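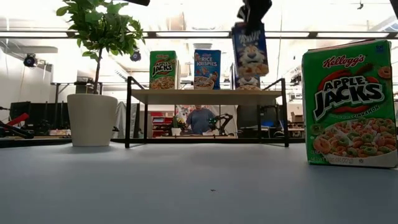 The Cereal Shelf, in Four Parts

Gallery by Bram Smits. Posted Sat 22 April.

Breakfast people will tell you that cereal lives in a cupboard. Cupboard people have never had to pick between Apple Jacks and Rice Krispies before coffee with the door swinging into their forehead. I have been a shelf man since October, when Higinio Serrano talked me out of the Vindeo pantry rack (200 dollars, plus delivery, plus a Saturday) and into something with one board and no instructions.

The rules of the shelf are short. Fronts face out. Small boxes only. The big ones can stand on the table and think about what they've done.
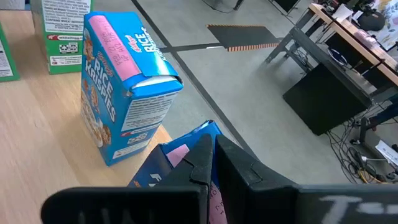
Rice Krispies, seen from above. The small print gets a panel all to itself.

Higinio and I don't agree on order. He goes by color, like a man arranging ties. I go by sugar, which puts Rice Krispies at the respectable end and starts an argument about everything after it. We tried lining them up on the tabletop first to settle the matter and got as far as deciding that Tony the Tiger looks smug at any size. 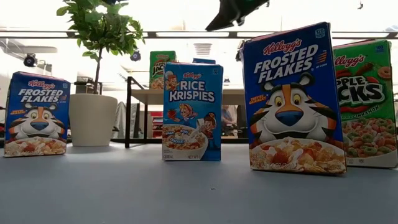
Alphabetical was also proposed. It puts Apple Jacks first, so I withdrew my support, and then we had the same talk again about whether Frosted Flakes files under F or under K for Kellogg's. Higinio says K. By that logic the whole shelf is K and we can all go home.

Color won. I'm told it was always going to.
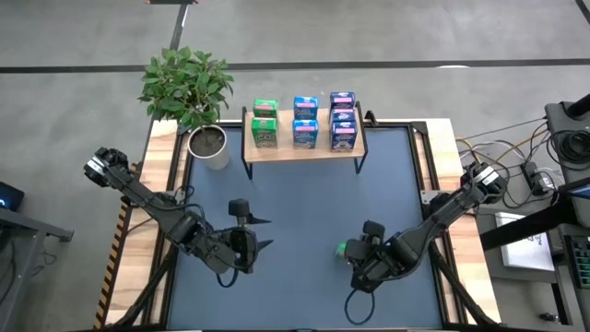
Two by two by two: green, light blue, darker blue. The plant keeps to the left and out of the discussion.

Next gallery: the spice drawer, if Higinio ever gives back the cumin.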